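Folding and Storing Cleaning Cloths in a Shared Kitchen
Student project report, Maltdale
June 3, 2021

1. Background

The shared kitchen in Menach house goes through a lot of cleaning cloths. Before the project, clean ones were dropped into the drawer under the sink straight from the dryer. The drawer jammed, and people took whichever cloth was on top, so the same few wore out. Our aim was to find a way of folding and storing them that people would keep using.

2. Method

We worked with 20 microfiber towels in several colors. Each one was spread flat on the wooden table, smoothed by hand and folded into a rectangle. Finished towels went on a pile at the far side of the table. We compared 2 folds: in half and in half again, and in thirds and then in half. The project ran from April, with a drawer check after each laundry load.
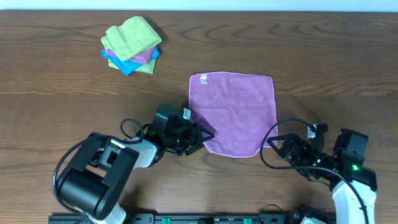 We did not sort by color at first. Lime green, turquoise and pink went on the same pile in whatever order they came. Later we gave green to the counters and pink to the tables, which meant sorting before folding. This added time but saved arguments.

3. Results

The second fold fit the drawer better. It left room for the dish towels, and a cloth could be pulled out without dragging its neighbor along. The first fold was quicker to learn, but the pile leaned once it got tall – mostly when the corners were not lined up.

The care labels were a small problem. They are sewn in near a corner and leave a bump if folded to the outside. We started every towel with the label at the upper left so that it ended up inside.

We logged 41 drawer checks. Most of the untidy ones came in the first weeks, before the instruction card was taped inside the cupboard door.

4. Remaining work

The house at Etby has a shallower drawer, and the fold in thirds may be too thick for it. We have not tested this yet.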